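搜索本站文章
输入关键词 搜索
热门搜索 旧物 厨房 搬家 写信

别再劝我把说明书扔了

我家有一个抽屉，专门放说明书。电饭煲的、台灯的、吸尘器的、一台早就送人的加湿器的，全在里面。每次有朋友来帮我收拾屋子，拉开这个抽屉都要叹一口气，然后用那种劝人戒烟的口气跟我说：这些网上都能查到，扔了吧。

我不扔。今天就想好好说一说为什么不扔，顺便替纸质说明书讲几句话，反正现在替它讲话的人不多了。

事情是十一月里闹起来的。我买了一台 Clenance 的洗衣机，送货的师傅走了以后，我在箱子里翻了半天，泡沫板都掰开看过，只找到一张巴掌大的卡片，上面印着一个二维码，还有一句“扫码开启您的洁净之旅”。我不想开启什么旅程，我就想知道羊毛衫该按哪个键。

扫了。让我下载应用。下载了，让我注册。注册要手机号，手机号要验证码，验证码来得慢，等它来了又说过期了。折腾完进去，首页是一个商城，卖洗衣液和除味球，说明书藏在“我的—设备—更多—帮助中心—常见问题”里头，点开是一段视频，视频前面有广告。那时候已经是晚上十一点多，羊毛衫还泡在盆里，我站在阳台上，举着手机看一个人笑眯眯地讲除味球。

你们说，这叫方便吗？

我妈那台老洗衣机的说明书我到现在还记得，薄薄的，16页，订书钉都生锈了。第7页是一张表，左边写衣料，右边写程序，羊毛、丝绸、棉麻，一行一行清清楚楚。我妈拿圆珠笔在旁边批注：“这个太狠，毛衣别用。”后来她把那一页撕下来贴在墙上，贴到纸都发脆了。你让她在应用里批注一个试试？

有人会说我这是怀旧。我承认有一点，我这个人看见订书钉都能感慨半天。可我不觉得这事光是怀旧。一份写得好的说明书，是真有人坐下来替你想过的：你打开箱子先看见什么，会先拧哪颗螺丝，会在哪一步搞反。写的人得把自己变笨一次，再陪你从头走一遍，这活儿很难，也很少有人夸。

我认识一个干这行的，叫萧佩珊（Pei-shan Siu，她名片上中英文都印着，我就照抄了）。她给 Jellilach 写过好几年家具安装说明，我问她最难写的是什么，我以为她会说大衣柜，她说是鞋架。大衣柜大家都怕，会老老实实看图；鞋架看着简单，人人都觉得自己会，装到一半才回头翻，这时候已经装反了，火气也上来了。所以她写鞋架的时候，每一步都假定读的人正在生气，句子尽量短，绝不用感叹号。我听完回家把自己那个歪的鞋架拆了，找出说明书重装了一遍，果然是第二步就错了！歪了三年啊。

后来公司改版，说要“无纸化”，她那个组的人散了大半。新的说明全是动画，三维的，转来转去，看着很漂亮，就是没法停在你想停的那个角度。她跟我讲，动画里的螺丝自己会飞进孔里去，真的螺丝可不会。

环保这一条我也想过，我不是装作没看见。印刷确实费纸，我也见过那种离谱的，一个耳机配一本砖头，三十种语言，光是安全警告就占了一半，告诉你不要把耳机吃下去。这种我也烦，烦得很。可是办法很多呀，印薄一点，只印当地用得上的语言，把免责声明挪到网上去，把真正要紧的那几页留在纸上。偏偏现在倒过来：安全警告和保修条款还是纸的，厚厚一叠，怎么用倒是要扫码。为谁省的，一看就明白。

还有一件事更让我不放心。纸放在抽屉里，过十年拿出来还是纸。网上那份呢？我有个 Tam 牌的面包机，机器好好的，天天烤，网站去年没了。二维码扫出来一片空白。我后来是在一个旧货论坛上找到的，有位叫拉瓦尔·阿诺齐（Lawal Anozie）的网友，把自己那本一页一页扫描了传上去，扫得有点歪，角上还有咖啡渍，下面跟着200多条留言，全是说谢谢的，有说葡萄牙语的，有说韩语的，我也跟了一条。看着那一长串谢谢，我心里又暖又有点来气：一家厂该做的事，怎么就落到一个陌生人的扫描仪上了呢。

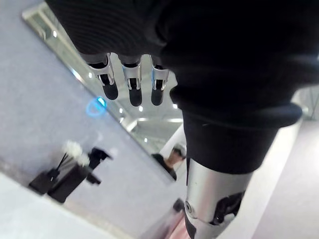 黑色手套下面的银色关节和圆圆的黑指尖。

说到底，东西越做越复杂，写给人看的字却越来越少，这两条线是往相反方向走的。我爷爷那辈人买个收音机，里面附一张电路图，坏了自己能对着修。到我爸，附的是零件表，至少知道缺了什么叫什么名字。到我，附一个二维码。到我外甥女大概连二维码都没有了，机器会跟她说“您可以问我”。问是可以问，可你得先知道该问什么呀！翻说明书最大的好处就在这儿，你本来找的是羊毛衫，眼睛一扫，看见旁边写着滤网要定期清理，噢，原来还有滤网。这种顺便看见的东西，搜索框是不会给你的。

我也试过讲道理。Grillisia 的电烤盘我买回来也没有纸，我就给客服写信，问能不能寄一份，我付邮费。客服很客气，回我一个链接。我说我要纸的。她又回我一个链接，这回是可以自己打印的，打出来一看，背景是深灰色，字是浅灰色，把我一个墨盒吃掉小半个。我把那几页订好，还是放进抽屉了，灰扑扑的，挤在里面特别显眼。

所以我现在买东西之前先问一句：有没有纸的说明书？店员的表情一般像我在问有没有煤油。可问的人多了总会有点用吧，我是这么盼着的。你们下次买东西也帮我问一声，不买也可以问。要是家里还有老电器的说明书，别急着卖废纸，拍一份传上去，说不定哪天就有人半夜站在阳台上正找它呢。

对了，羊毛衫最后我是手洗的。

读者留言

豆角焖面：鞋架那段笑出声，我家那个也是歪的，一直以为是地不平。

老岑：在印刷厂干过，说一句，小册子印1000本和印200本，总价差得没你想的多，真要印不是印不起。

阿穗：同意大部分，但是视频对我爸这种不爱看字的人还是有用的，最好两样都给。

三楼的猫：求问 Tam 面包机那份扫描在哪个论坛！我的也打不开了。

豆角焖面：回楼上，我也想要，找到了喊我一声。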